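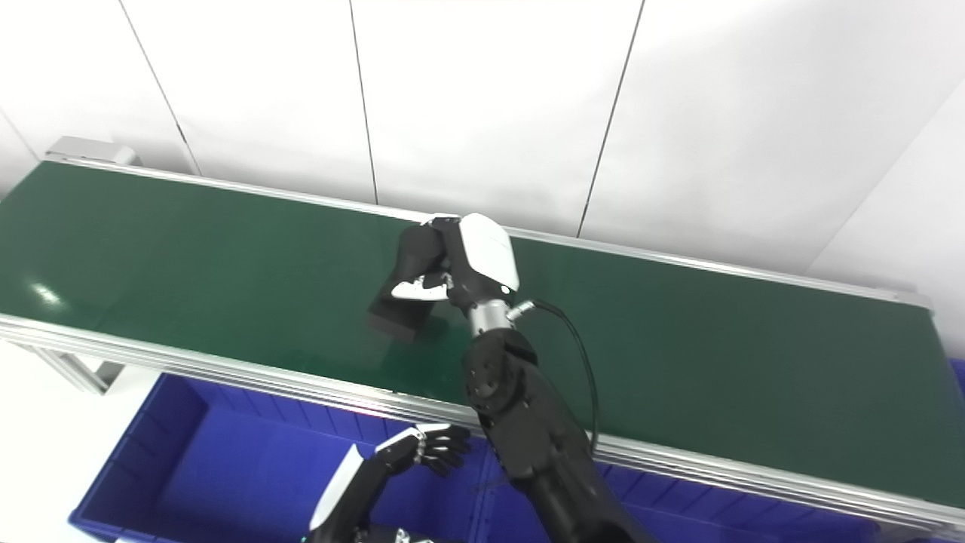
December, 4.40pm, belt bench

Conveyor sort task, Gowda's group and mine. Right hand only for the pick, left parked open over the bins so it stays out the way.

Wrist offset was wrong all morning, fixed now (sign error, mine). Grip closing at 40, any more and the black shoe twists. Tried 16 first, far too soft, dropped it twice.

Belt speed: 300 too quick for our camera loop, back down to 180. Leave it there pls.

To do
- cable at right wrist loops out a lot, tape before anyone runs the full turn
- move left bin in a bit?? ask Hema Rao
- Level script still crashes if the belt stops mid pick. Prunedov has teh log
- charge both packs tonight

Nurkska heat is after the holidays, want ten clean picks in a row by then. Best so far is four.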